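양팔 로봇으로 조립 보드 시연 데이터 모으기: 처음 시작하는 분들을 위한 안내

작성: Sekeo 작업 노트
2018년 8월 21일

지난 7월에 모방 학습용 데이터 수집 글을 짧게 올렸더니 메일을 꽤 많이 받았습니다. 대부분은 모델 이야기가 궁금하신 게 아니라 "그래서 책상 앞에 앉으면 뭐부터 하나요?" 하는 질문이었어요. 그 마음을 너무 잘 압니다. 저도 처음에는 논문만 잔뜩 읽고 로봇 앞에 섰다가, 케이블을 어디로 빼야 하는지도 몰라서 오전을 통째로 날렸거든요. 그래서 이번에는 학습 쪽은 거의 건드리지 않고, 시연을 한 편 한 편 쌓아 가는 과정만 천천히 적어 보려고 합니다. 차 한 잔 옆에 두고 읽어 주세요.

과제는 저희가 Jidum이라고 부르는 조립 보드입니다. 흰 보드 위에 파란 부품들을 제자리에 놓거나 꽂는 일인데, 사람 손으로 하면 싱거울 만큼 쉽지만 로봇 손으로 하면 이야기가 달라집니다. 기록 도구는 Tilahun을 쓰고, 모은 파일을 정리하고 이름표를 붙이는 데는 Gutley를 씁니다. 다른 도구를 쓰셔도 순서는 크게 다르지 않을 거예요.

준비물

양팔 로봇과 관절형 손 한 쌍
머리 쪽 카메라 (시연자가 보는 시점과 되도록 비슷하게)
빛을 덜 반사하는 어두운 작업대
무늬 없는 검은 천
조립 보드와 부품, 그리고 여분의 작은 부품 (꼭 챙기세요, 작은 것부터 없어집니다)
기록용 컴퓨터와 넉넉한 저장 공간

1단계. 배경과 작업대 정리하기

배경은 심심할수록 좋습니다. 저는 작업대 뒤로 검은 천을 내려서 카메라 화면의 위쪽이 전부 천으로 채워지게 합니다. 뒤로 누가 지나가거나 모니터가 깜빡이면 모델이 엉뚱한 것을 단서로 삼을 수 있어요. 천에 주름이 조금 지는 것은 그냥 두셔도 됩니다. 다림질까지 해 봤는데 결과에 차이를 못 느꼈습니다.

케이블은 양쪽 팔 아래로 느슨하게 돌려서 보드 위로 올라오지 않게 해 주세요. 팔을 끝까지 뻗었다가 접는 동작을 몇 번 해 보고, 그때 선이 당겨지지 않으면 충분합니다. 팽팽하게 고정해 두면 보기에는 깔끔한데 손목을 돌릴 때마다 조마조마합니다.

2단계. 보드 놓고 시작 상태 만들기

보드는 두 손이 모두 편하게 닿는 가운데에 둡니다. 자로 재서 매번 똑같이 놓고 싶은 마음이 드실 텐데, 조금 참으세요. 각도가 살짝 틀어진 시연도 섞여 있어야 나중에 보드가 조금만 움직여도 헤매는 모델이 되지 않습니다. 다만 한 편을 찍는 동안에는 보드가 밀리지 않아야 하니, 바닥에 얇은 미끄럼 방지 시트를 깔아 두시면 마음이 편해요.

부품 배치도 조금씩 바꿔 줍니다. 어떤 편은 굵은 원기둥이 눕혀진 채로 시작하고, 어떤 편은 작은 핀의 위치를 옮겨 놓고 시작하는 식이에요. 시작 상태를 바꿀 때마다 Gutley에 한 줄이라도 적어 두세요. "기어 왼쪽 위, 핀 흩어짐" 정도면 됩니다. 나중의 내가 정말 고마워합니다.

두 손의 시작 자세도 이때 잡습니다. 왼손은 가볍게 말아 쥔 채 보드 왼쪽 위에 띄워 두고, 오른손은 손가락을 C자로 벌려서 오른쪽 핀 바로 옆까지 가져다 놓으면 첫 동작이 한결 자연스럽게 이어집니다.

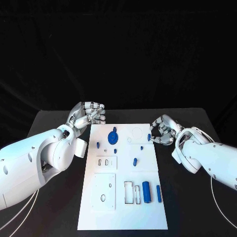

3단계. 짧게 연습하고 기록 시작하기

곧바로 기록 단추를 누르지 마시고, 같은 동작을 두세 번 연습해 보세요. 원격 조작은 그날그날 손 감각이 다릅니다. 저는 첫 몇 편은 아예 버린다고 생각하고 시작하는데, 그러면 긴장도 덜 되고 손도 금방 풀리더라고요.

Tilahun에서는 한 편을 시작하기 전에 두 손을 시작 자세로 두고 잠깐 멈춥니다. 이 짧은 멈춤이 있어야 편의 앞부분을 자르기 쉽습니다. 그다음은 욕심부리지 말고 부품 하나에 한 편씩 갑니다. 보드 전체를 한 번에 완성하는 긴 시연도 필요하지만, 처음부터 그걸 모으면 중간에 한 번 실수했을 때 너무 속상해요. 저희 기록은 한 편이 최대 900프레임을 넘지 않게 잡았습니다. 넘어가면 대개 어딘가에서 망설이고 있었다는 뜻이라 다시 찍습니다.

4단계. 손가락 쓰는 법을 일정하게 하기

제가 가장 오래 헤맨 부분입니다. 같은 핀을 어떤 편에서는 엄지와 검지로 잡고, 어떤 편에서는 손 전체로 감싸 잡으면 모델은 그 중간쯤 되는 어정쩡한 손 모양을 배웁니다. 그러니 부품마다 잡는 법을 미리 정해 두세요. 작은 핀은 엄지와 검지, 굵은 원기둥은 손가락을 넓게 벌려 옆에서, 톱니가 있는 원판은 손끝을 모아 가장자리에서 다가가는 식으로요.

한 손이 일하는 동안 다른 손이 무엇을 하는지도 의외로 중요합니다. 시연자는 일하는 손만 쳐다보게 되니까, 쉬는 손이 슬그머니 내려와 보드를 가리는 일이 흔합니다. 왼손이 원판 쪽에서 섬세한 일을 하고 있다면 오른손은 보드 위쪽으로 들어 두고, 다음에 쓸 엄지와 검지만 준비시켜 두면 됩니다. 나머지 손가락은 손바닥 쪽으로 접어 두시고요. 접어 두지 않으면 내려오는 길에 옆 부품을 톡 건드리기 쉽습니다.
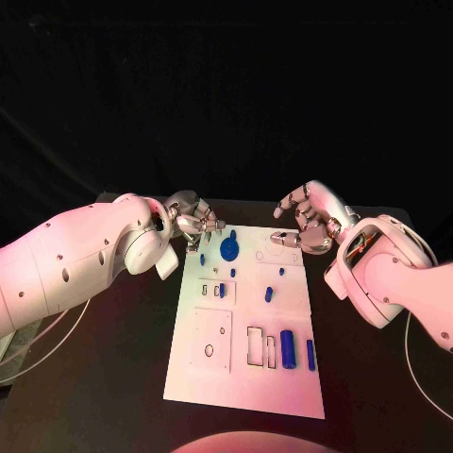 그리고 천천히 하세요. 느린 것과 망설이는 것은 다릅니다. 목표를 향해 느긋하게 한 방향으로 움직인 시연은 배우기 좋은 자료가 되지만, 앞으로 갔다 뒤로 갔다 하는 시연은 길이만 길고 쓸모가 적습니다. 손목이 뻐근해지기 시작하면 그건 쉬라는 신호예요. 저는 피곤할 때 찍은 편들을 나중에 거의 다 지웠습니다.

5단계. 실패한 편 다루기

부품을 놓쳤다고 해서 전부 버리지는 마세요. 놓친 뒤에 다시 집어서 제자리에 넣었다면 그건 아주 귀한 '복구' 시연입니다. Gutley에서 따로 이름표를 붙여 두세요. 저희는 이번 묶음에서 이런 편을 76개 건졌는데, 일부러 만들려고 하면 어색해서 잘 안 나오는 것들이라 더 반가웠습니다.

반대로 다음과 같은 편은 과감히 지웁니다.

부품이 작업대 밖으로 떨어져 사람이 손을 넣은 편
영상과 관절 값의 시간이 어긋난 편
손이 목표 부품을 끝까지 가리고 있는 편
중간에 보드가 밀린 편

6단계. 그날 바로 훑어보기

귀찮아도 그날 찍은 것은 그날 보세요. 빠르게 돌려 보기만 해도 색이 이상하게 물들었거나 카메라가 살짝 돌아간 묶음이 금방 눈에 들어옵니다. 조명 색이 조금 다른 편은 따로 표시만 해 두고 남기는 편입니다. 실제로 로봇을 쓸 환경의 조명도 늘 같지는 않으니까요. 카메라가 돌아간 묶음은 보정을 다시 하고 새로 찍습니다.

얼마나 모아야 하느냐는 질문도 많았지요. 딱 떨어지는 답은 없지만, 저희는 대략 2000편을 찍어서 검토 뒤에 1090편을 남겼습니다. 거의 절반이 사라진 셈이라 처음에는 마음이 아팠는데, 남긴 것만으로 학습한 쪽이 핀 꽂기에서 훨씬 차분하게 움직였습니다.

다음 글에서는 Gutley에 이름표 붙이는 규칙과, 부품 하나짜리 짧은 편들을 긴 시연과 섞는 비율을 다루겠습니다. 보드 도면을 부탁하신 분들께는 파일을 정리하는 대로 같은 글에 올려 둘게요.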